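How Does a Robot Know Where a Sleeve Is?

A shirt is hard for a robot. A box keeps its shape, but cloth bends, wrinkles and slides. To fold a shirt, a robot needs more than arms. It needs software, the set of instructions that runs on its computer.

At a workshop called Astden, Thu Lục and Lụa Hầu write software for two robot arms that work on clothes. They named their program Ông. It has three jobs.

Job 1: Find the shirt

A camera sends pictures to the computer. To the computer, a picture is a big grid of tiny colored dots. Ông looks for groups of dots that belong together and marks the parts it knows: collar, cuffs, buttons, hem. This part of the work is called perception.

Ông learned these parts from 3206 practice pictures. People had marked the collar and cuffs in each one by hand. A shirt laid flat and face up is one of the easier ones to read.

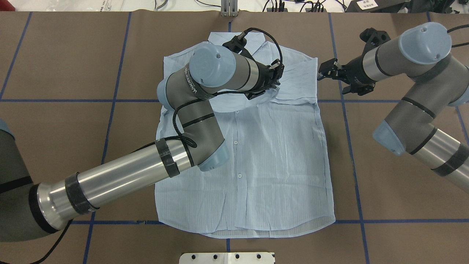 Job 2: Make a plan

Next, the software picks a place to grip and a path for each arm. With two arms, it also has to check that they will not bump into each other. If a path looks unsafe, Ông throws it out and tries another. It may test 800 paths before it picks one. This is called planning.

Job 3: Move the arms

A plan is only a list of places to go. Another part of the software, called control, turns the list into small turns of each joint. It checks the joints again and again, and fixes small mistakes as the arm moves. Near a cuff or a collar, the gripper has to be in the right spot before it closes. 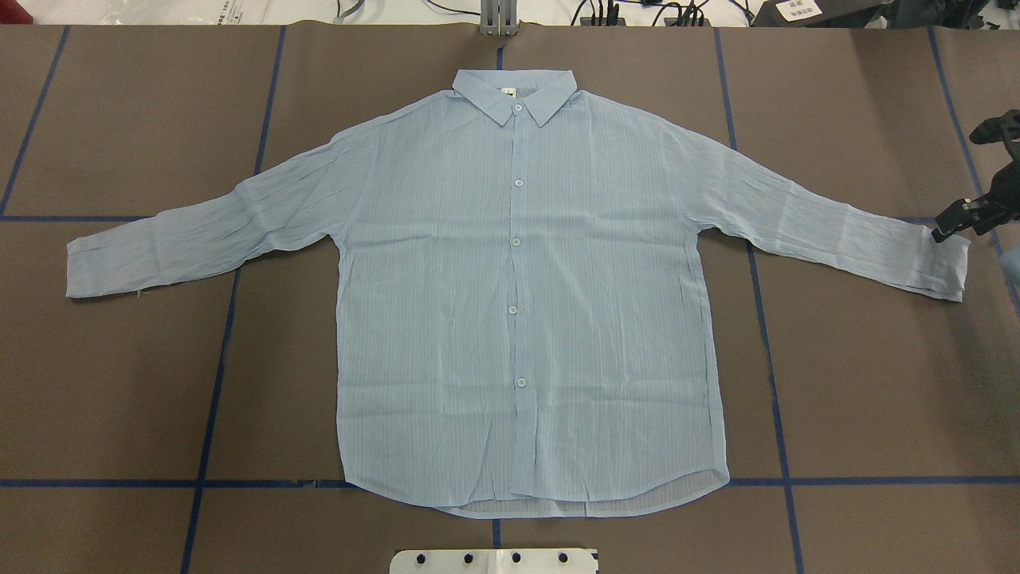
Words to know

Gripper: the robot's "hand."
Joint: a place where the arm can bend or turn.
Perception: working out what is in a picture.
Planning: choosing what to do next.
Control: making the arm follow the plan.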